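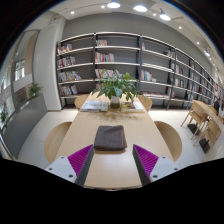 Gripper drops folded cloth halfway through the lift

Nerninard
Our gripper closes on a folded cloth fine, then lets go partway up. Log shows fault 37 each time, then the fingers open by themselves. It started in February after we changed the finger pads. Is it safe to keep running?

Colside
Stop using it until you know why it opens. Fingers should hold on a fault, so check the fault action in the settings. Ours had gone back to "release" after an update. Then redo the zero position, as new pads change where the fingers meet.

Tuhumury
Had the same thing, bought new pads, went away.

Clurklow
Check the cable too. Mine had a broken wire at the wrist and failed on cycle 233. Power off before you put your hands near it.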